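Pfister two-arm packing kit: acceptance inspection, Cladmont site
Kit on offer from Minance. Inspected by Ataahua Costigan, witnessed by Wiremu Kingi. Task set: box lid, open tray and small black item.

1. Table and fixing
1.1 Tabletop level and clean enough to work on: PASS
Comment: Long curved brown mark across the near half, with specks beside it. Cosmetic. Wipe down before any vision check.
1.2 Arms reach the tray position from both sides: PASS
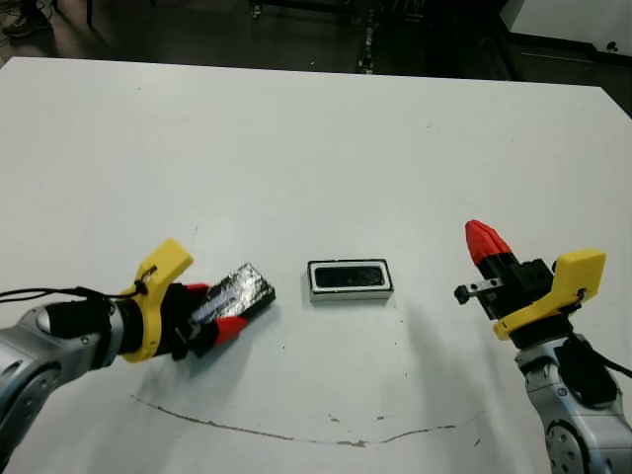

1.3 Floor beyond the far edge clear of stands: NOT MET
Comment: Move the stands before the full run. Minance asks for 60 cm on all sides and the quotation should say so.

2. Grippers
2.1 Fingertips seated, no play by hand: PASS
2.2 Yellow brackets tight on both wrists: PASS
Comment: Supplier to state the torque figure. The manual gives none.
2.3 Fingertips enter the tray without lifting it: PASS, at 40 per cent speed only

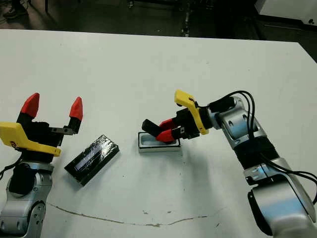 Item 2.3. Right fingertips inside the tray, left gripper open.

2.4 Cable slack at full wrist rotation: PASS WITH COMMENT
Comment: Slack is adequate. Declan Henare wants a second tie on the right arm, where the loops stand high above the joint. Quoted as an extra; we think it belongs in the base price.

3. Holding
3.1 Long items held upright between both fingers: PASS
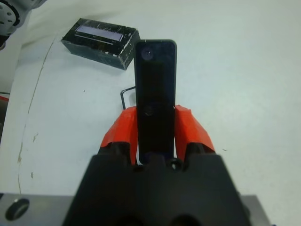
3.2 Loose tools off the table before power is applied: NOT MET
Comment: One hex key to be returned to the kit roll. Add a line to the start-up card.
3.3 Grip force setting recorded: NOT MET
Comment: The log holds 1,374 entries and no force value. Minance to supply the export that includes it.

4. Placing
4.1 Item brought over the open base without touching the lid: PASS
4.2 Idle arm stays on its own side: PASS
4.3 Stop button response, both arms: PASS, tested on Tuesday 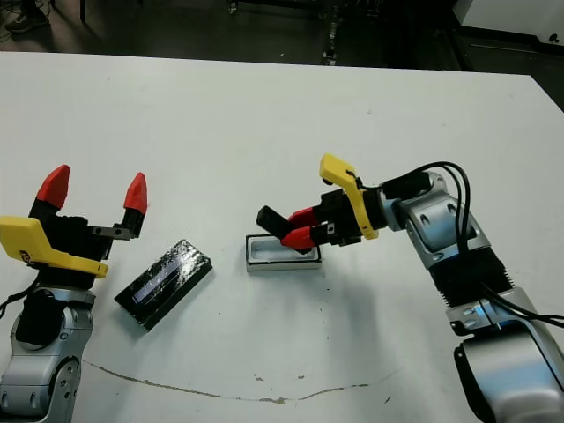

Item 4.1. Black item held over the open base by the right arm; lid to the left.

4.4 People kept outside the marked line during motion: NOT MET
Comment: No line has been laid. Tamsin Tuhiwai to tape it before the next visit.

Result: conditional. Items 1.3, 3.2, 3.3 and 4.4 to be closed by the end of July. Level 2 service cover not to be ordered until then. Copy to Lorraine Katene, purchasing.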